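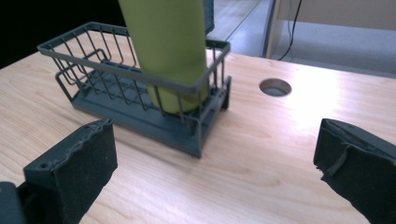 Photo: Settimio Cattaneo / Naltholm

Keeping photo books in good condition at home

A big photography book is heavy, and most damage comes from the shelf. If the book is taller than 50 cm, lay it flat. Standing up, the pages pull down on the spine and after some years the block comes loose from the cover. Do not put more than three in one pile.

Keep them away from the kitchen wall and from direct sun. My book of street portraits from Jondarico stayed one August near the window, and the red on the back is now pink.

For dust, use a soft, dry brush and go from the spine to the outside. Never a wet cloth – the coated paper sticks together, and then you can not separate two pages without losing the picture.

A smell of cellar goes away slowly. Stand the book open like a fan in a dry room for a few days, and turn it each evening.

When you read, wash and dry your hands first. Cotton gloves are not necessary for printed books, they make you clumsy and you tear the corner. For original prints it is different, there I use gloves.

Signed copies I keep in a box of acid-free cardboard. Write the title on the short side with pencil.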